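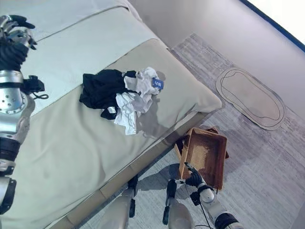
Declan Harawira
Visitor Services Manager, Storcombe

November is when the phone at the visitor centre changes its tune. In the summer people ring from the car park and want to know where the toilets are. Now they ring from home, with a calendar open, and want to know whether it is worth coming to Storcombe for two nights out of season. My answer is yes, with a few things to know before you book.

The ferry to Drindeteo has gone over to the winter timetable. There are now two sailings a day, at 9.15 am and 2.40 pm, and the last boat back leaves the Drindeteo jetty at 4.10 pm. If you take the afternoon boat out you will have long enough for a coffee and a look at the old signal station, but you will not have time for the headland walk. For the walk, take the morning boat. Bring lunch, as the kiosk on the island side is shut until spring. There is a water tap beside the jetty shelter. Dogs travel free but must be on a lead on board and for the first part of the track, where it crosses grazing land.

The walk itself is seven kilometres there and back and takes most people half a day. The top section was resurfaced over the winter before last and is in good order. The lower section, past the boat sheds, holds water after rain and you will want boots. The track marked on older maps as going down to Ellery Cove is closed because of the slip and will stay closed for now. Please don't climb the barrier. The cove can still be seen from the lookout, and there is a bench up there out of the wind.

On the mainland side, the Delden road is open throughout, but there are roadworks with a stop and go sign just before the bridge. Allow an extra quarter of an hour at school times. The number 17 bus follows the same road and runs right through the winter, leaving from outside the library. It will drop you at the top of the gardens if you ask the driver when you get on.

Delden Gardens are open every day except Wednesday. There is not much in flower at this time of year, and the gardeners will tell you the same, but the glasshouse is heated and the camellias along the bottom wall are starting to bud. Entry is by donation in winter. The tearoom does soup and toasted sandwiches until mid-afternoon, and the cheese scones tend to be gone by noon.

Several people have asked about kayaks. The hire shed on the town beach has closed for the season, but guided trips still go out from Ellery when the forecast is settled. They last 90 minutes, wetsuits are included, and children need to be ten or older. You have to book by the evening before and leave a phone number, as trips are sometimes called off early in the morning. If that happens you can have a refund or move to another day.

For those staying over, most of the guest houses along the front are open, though a couple close for their own holidays this month. We keep an up-to-date list at the desk and can email it to you. Prices are lower than in summer and you can usually get a single night, which is hard to find in the high season. Check whether breakfast is included. Some places drop it in winter, and the bakery on the corner of the square does not open until eight.

Parking is free in the harbour car park until the end of winter. The long-stay area is at the far end, past the slipway. The spaces nearest the water can get spray over them at high tide, so look at the tide board by the entrance if you are leaving the car overnight.

We have also reprinted the town trail leaflet, which had run out. It now takes in the chapel and the rope works, and the route has been changed to avoid the steps behind the fish market, so it can be done with a pushchair. There are over 30 places to stop and read about, and you can pick and choose. Copies are at the desk, on the ferry and in most of the cafes.

The visitor centre is open from 10 am to 3 pm through the winter. If we are closed when you get here, maps and timetables are in the rack inside the porch.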